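**Grernmont Residents' Forum > Shared Laundry > Proposed change to drying room hours**

**MAwwad_Board** wrote:

The Board invites comment on the proposal to close the drying room at 9 p.m. starting in August. Written comments will be entered in the record.

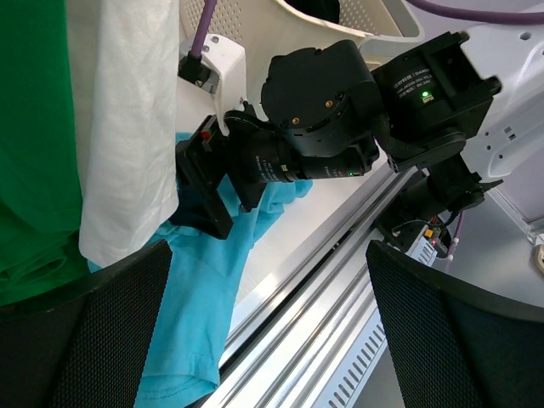

*Light blue garment, held up.*

At present the room stays open all night. The electric bill for the last period came to $3,221 against a budget of $3,000. Please keep replies to the matter of hours.

Maysoun Awwad, Building Services

---

**unit_2_east** wrote:

I oppose the proposal. Residents on late shifts do not get home until 10 p.m. A closing time of midnight would be acceptable to this household.

---

**sleiman_court** wrote:

> A closing time of midnight would be acceptable

It would not be acceptable to those of us who live over the room. The fans can be heard through the floor. I support 9 p.m. as written.

---

**Renow** wrote:

The fans are the real issue. The Jastedura units run at full speed whether there is one shirt on the rail or forty. I request that the Board obtain a price for timers before any vote is held.

---

**sleiman_court** wrote:

Timers were discussed last year and set aside. I see no cause to wait for them again.

---

**MAwwad_Board** wrote:

The request for a price on timers is noted and will be added to the agenda as item 4. The midnight option will be listed next to the original proposal - residents may vote for either one.

---

**unit_2_east** wrote:

Thank you. Please confirm whether votes may be left at the front office.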